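Hand comparison, day 2
15 February 2018, bench notes

Very good day. The four-finger hand from Stilbridge is finally running off the same controller as our old Fisik two-jaw, so we can swap between them without rewriting the grasp script every time. Yevhen Vakulenko did the wiring for the adaptor in January and it went on first try, all credit to him!

Started with the wrist camera. I had it too far forward last time and the knuckles hid most of what I wanted to see. Moved it back and tilted it down a bit, and now the view takes in the backs of the fingers and the floor beyond the tips. Much happier with that. It still loses whatever is under the palm, so for the final approach we're relying on finger position and motor current.

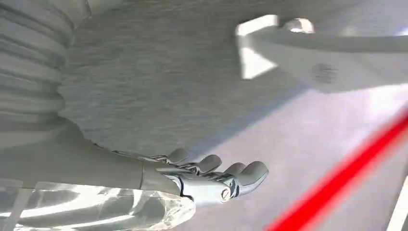 Then on to the numbers. The two-jaw did 1,336 grasps over the whole set of test objects before I called it a day on that side. The new hand is at 966 so far, so no fair comparison yet, but I already like how it deals with soft things. Cloth bags were hopeless with the jaws (they pinch a corner and the rest swings about) and the fingers just gather them up – lovely to watch.

Less good: closing time. The hand takes roughly 90 per cent longer to close than the jaws at the same speed setting. Ayman Ait Ali reckons the Ha controller is ramping each finger in turn when it could start them all together, and he has an older version of the firmware he wants to try. I'd rather look at the current limits first. We agreed to do both, his first.

Other bits:

Fourth finger lags slightly on opening. Only from a full fist, never from half closed. Check the linkage for play.

Camera exposure is set for the darker side of the cell and the bright side washes out. Try fixed exposure, one step down.

Log files from the morning have the wrong tool name in the header. Fix before sending anything to Velulthorpe.

Still to do: finish the hand's share of the runs, then repeat the cloth bags with the wrist turned over. Ayman has the spare adaptor on his desk.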